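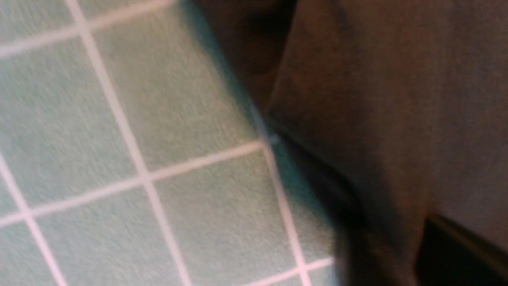 Review: Stustelon 2 for cloth handling

Filed under: Software > Perception and Planning > Hands-on

Stustelon 2 is a perception and grasp planning package aimed at soft goods: shirts, towels, bags, anything that changes shape when you pick it up. I have been running it on a garment folding cell since January, first as a trial next to our old Wokach pipeline and then as the only thing driving the arm. This review covers the June 2024 release.

Our setup is ordinary. There is one arm, a two-finger gripper, a wrist camera and a gridded mat for garments to lie on. Compute is a single desktop with one graphics card. I mention it because Stustelon's own install guide assumes two machines, and you don't need two.

Installation

The installer took most of a morning. The main package went in without trouble, but the camera bridge wanted an older version of a library that our arm driver had already replaced. Dayana Puma, who looks after the drivers in our group, ended up putting the bridge in its own container. After that it ran, and it has kept running through three updates. The documentation has a page on this problem now. It did not when we started.

Camera calibration is much better than in version 1. You move the wrist over the mat, it finds the grid lines, and it solves for the camera pose. It also runs a quick check at startup and refuses to move if the answer has drifted. I was annoyed by that twice and grateful for it once, when a mount screw had worked itself out a turn.

Edge finding

The edge finder is the part I would pay for. It takes the wrist view and gives you the border between cloth and table as a curve, with a confidence value at each point. Brown cloth on the green mat comes out well even when the camera is tilted and close, and the pink and white lines on our mats don't confuse it much. The old pipeline used to follow a grid line off the end of a sleeve and ask the arm to pick up the mat.

Shadows are harder. Where a fabric edge lifts a little, there is a dark band beside it, and Stustelon sometimes puts the edge on the wrong side of that band. The error is small, but a gripper finger is not very thick either. Raising the setting called shade_margin helps. The default is too low for any room with overhead lights.

Folds inside the cloth are handled as a separate class from outer edges, and you can tell the planner to grasp one and ignore the other. On thick fabric this works. On thin jersey it still mixes them up, and I have not found a setting that fixes it.

Planning and control

The planner proposes grasps, scores them, and sends the best one to the controller. It is quick enough that the arm doesn't stand still waiting.

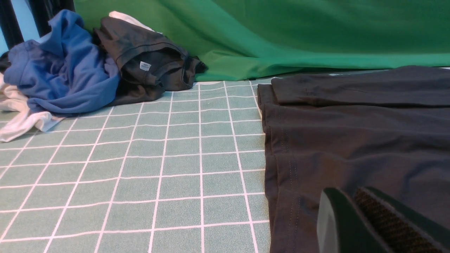 Dark T-shirts were my main worry going in. A charcoal shirt gives a camera very little to work with, and our old system often fell back to grabbing the middle. Stustelon does use the stitching along the hem as a cue when it can see it, and the debug view will show you which pixels it relied on. I set up a batch of 1,000 pick attempts using only dark garments and logged the results by hand from the replay files. Most of the misses came from a sleeve lying folded over the body of the shirt, where the planner took the top layer and left the rest behind.

Piles are another matter. Stustelon can pull a garment off a heap, but it has no real idea of where one garment ends and the next starts if they are close in color. Blue against charcoal is fine. Charcoal against black is a coin toss. If your job starts from a full pile, look at Lukumay, which is slower and separates pieces more reliably.

The controller exposes finger speed, closing force and approach angle in one plain config file. I like that. What I don't like is that approach height is set somewhere else, in the scene file, and the two are not checked against each other. You can ask for a low approach at a steep angle and it will try to do it.

Logging and replay

Every attempt is saved with the camera frames, the chosen grasp and the runners-up. Replay lets you change a setting and see what the planner would have picked instead. I have 2,687 attempts stored at this point and the search still opens quickly. Export to the Erkeck format works, though it drops the confidence values without saying so.

Verdict

I'm keeping it. For single garments on a table it is the best package I have used, and the replay tool saves me hours each week. I would not buy it for sorting piles, and I'd want to see the jersey problem solved before using it on thin knits all day.

Review by Nelly Villanueva

Comments (3)

Cadi Wogan
Thanks for the note on shade_margin. We had ours at the default for months and blamed the camera. Did you change the exposure as well or leave it on auto?

Nelly Villanueva
Fixed exposure. Auto kept shifting whenever a dark shirt filled most of the view.

Alcides Huaranga
The Erkeck export can keep confidence values if you turn on "extended fields" first. It's buried in the third settings tab. Agree about the approach height, we bent a finger that way.

Contact | Write for us | Copyright 2024, all rights reserved | Back to top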